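About Flustura

We're Flustura, a small furniture workshop in Irnomdale, and we love tables! Rekha Bhat and Divya Pinto started out mending wobbly café tables, and before long people were asking if we could make them new ones (we could, and we've hardly stopped since). There are five of us now.

Most of what we make is for small rooms: plain tops, rounded corners, a single leg in the middle so your knees have somewhere to go. We've sent out more than 200 so far, to kitchens, libraries and one very busy bakery in Esden.

Ajith Varghese looks after the metalwork and Pirjo Heiskanen does the finishing. Thenmozhi D'Souza answers the phone, plans deliveries and knows which stairwells in town will take a full-size top.

We mend as well as make, so do bring us your old ones. The workshop opens at 9 in the morning and the kettle is usually on. Come and lean on something!

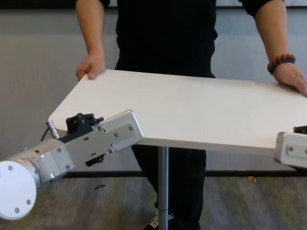

Hands on one of our white tops, with its slim metal pole underneath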